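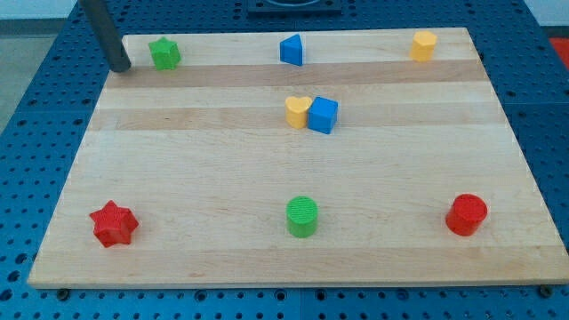
Bench 4, 19 Feb 2026

Present: me, Abimbola (leader arm, most of the day), Teun (after lunch, mainly to disagree). Milan was down for the morning and spent it looking for the 4 mm hex key, which he had.

Plan was to get the block-pushing demos restarted after last week's mess. Separating task first: heart and cube start in contact, the arm is shown how to part them without sending either one on a tour of the board. Everything else stays where it is and counts as an obstacle. I set the layout myself from the printed sheet: triangle at the far side behind the pair, green cylinder at the near side, stars down the left, hexagon and red cylinder down the right. The wide bare band between the pair and the front row is deliberate. Please stop filling it in, Bart.

Started with hand guiding, gravity compensation on, one of us holding the wrist and walking the finger through it. Feels lovely and records badly. The wrist joint has a sticky patch a bit left of centre, so every path drawn by a human arm has the same little hiccup in it, and I have no wish to train a policy that hiccups. Abimbola also pointed out that when she guides it she leans across the board, so the overhead view is a fine study of her sleeve. Binned the lot.

Switched to remote control from the Prekell leader arm. Much cleaner. Scaling at 1:1 was too lively for the short pushes, so we halved it. Clutch pedal still squeaks. Episodes capped at 60 seconds, which sounded generous until I had a go. I spent most of my first one approaching the heart from the wrong side with great confidence.

Notes on the pushing, for whoever does this next:

The heart is a pest. Push on a lobe and it turns. Push on the point and it turns the other way. The only thing that works for me is coming in low at the notch between the lobes and drawing it towards the near edge, then left. Abimbola does it in one stroke from the side and says there's no trick, so either there is a trick or I should be kept away from the leader arm.

The cube behaves. Flat faces, predictable, my favourite.

Cylinders are fine if you hit them square and awful otherwise. Not today's problem, but it will be.

Don't come down on top of the blocks. The force limit catches it, the arm faults, and then it's the whole homing business again with the kettle on.

Start pose: finger parked over the far left corner of the board, tip just clear of the wood, left of the green star. I'd had it parked higher up, but then the first stretch of each demo is only descent and the model learns to descend. Teun thinks the low start will make it timid about the star. Possibly. We agreed to run both and sulk accordingly.

Argument of the afternoon: whether to keep the failed demos. Teun wants only the clean ones. I want the ones where it goes wrong and gets put right, as otherwise the arm has never seen a heart facing the wrong way and will just stand there being polite. Compromise: keep recoveries, throw out anything where the operator swore and let go. Abimbola is to tag them as she goes. The tag list now has an entry called "Teun", which I will rename before Charoen sees it.

Count at close was around 1000 usable episodes over all the tasks, old ones included. The target on the Roltudcombe sheet is 4000. I've written it on the whiteboard in small figures.

Odds and ends:

Clock drift between the joint log and the video is back. Not huge, but on a quick push the finger reaches the cube before it reaches the cube, if you follow. Restarting the logger cures it until it doesn't. Bart to look.

Board has not shifted, checked against the pencil marks at lunch and again at the end. After last week I don't trust it, though I can't fault it.

The grain is giving the edge detector ideas. It keeps finding a block along the darker strip behind the middle of the board. Turning up the colour threshold got rid of that one and very nearly the yellow hexagon too. Needs a proper go when I'm less tired.

Tomorrow: same layout, swap operators so that it isn't all Abimbola's style. Charoen is down for the morning and has never used the leader arm, so he gets the cube. I get the heart again, apparently on grounds of character.

Milan, the hex key lives in the drawer.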